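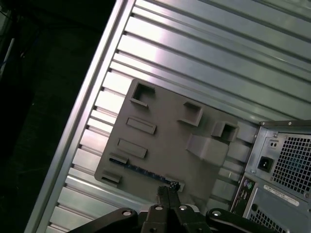 Pre-match ground safety checklist, Mota Park, home of Lomeo FC. January 17, 2018. Certified capacity is 1,806, and I was asked to confirm that the ground is fit to open at that figure. I was also told on arrival that everything had been done since the September visit, so I checked everything. On ribbed metal I look first at the notches where each rib meets the rail, where grit likes to sit, and then at anything resting on top. A flat gray plastic plate with square hollow blocks molded on it is a trip hazard anywhere people walk, however neatly it lines up with the ribs. Same rule for the terrace steps below.

1. Turnstiles and counting
Pass, with doubts. The Ornilent counters agreed with each other, but I have seen no proof that they agree with the number of people who walk through. Do a hand count on one gate at the next home game.

2. Exit gates
Fail. Six gates, two of them padlocked. I was told the keys are "always with a steward." Which steward? The locks come off before the public comes in.

3. Terrace steps and handrails
Pass on the home side. Away side, row 20: handrail moves at the base when pushed. The September sheet has this down as "tightened." Replace the fixing and load test it – I won't accept another signature in place of a test.

4. Perimeter barrier
Pass. Advertising boards are tied back properly for once.

5. Floodlights and emergency lighting
Not accepted. Jindel left a certificate for the floodlights only. The emergency lights behind the main stand came on when I cut the supply, but a few minutes of light tells me very little. Full duration test needed.

6. Goalposts and playing area
Pass. Posts anchored, nets secure, no exposed sprinkler heads. Run-off behind the north goal is tight but within the club's own plan.

7. First aid room
Pass. Door opens wide enough for a stretcher. Move the spare corner flags out of there anyway.

8. Stewarding plan
Incomplete. The plan names positions and no people. Send me the names.

Result: not cleared for full capacity. Away terrace stays closed until items 2, 3 and 5 are dealt with and I have been back to look.

Checked by: Sławomir Tomaszewski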